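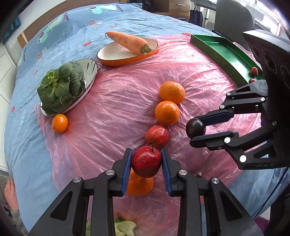
I have a strong opinion about fruit bowls, and it's that we should all get rid of them. Put the stuff on the table! Spread it out, where you can see every single piece and pick one up on your way past.

My old bowl was a deep blue Heitmann thing, very pretty, and it killed more plums than I care to admit. The oranges went on top (they're big, they always end up on top) and anything soft sat underneath until I found it by smell. I paid 60 dollars for that bowl. I don't want to think about what I paid for the plums.

So now it's a sheet of pink plastic film, crinkles and all, with oranges and apples in a wobbly line across it. My friend Kerstin Brinkmann says it looks like I'm about to wallpaper something. Fine. She has a bowl, and last June she had fruit flies for most of the month, so I'm not taking notes.

Vegetables get the same treatment, except I let them have plates. Bok choy on a white oval one, leaves hanging over the side, and a carrot on the dish that's orange on the outside, which I swear makes it look more like a carrot. Do I cook bok choy more often when it's staring at me? Yes, a lot more. In the fridge drawer it's a rumor.

And please, keep the mandarins away from the big oranges. They roll under things, they get squashed, people grab the wrong one – just give them their own spot near a plate and leave them there. I've had this argument with my sister twice and I'll happily have it again on Sunday.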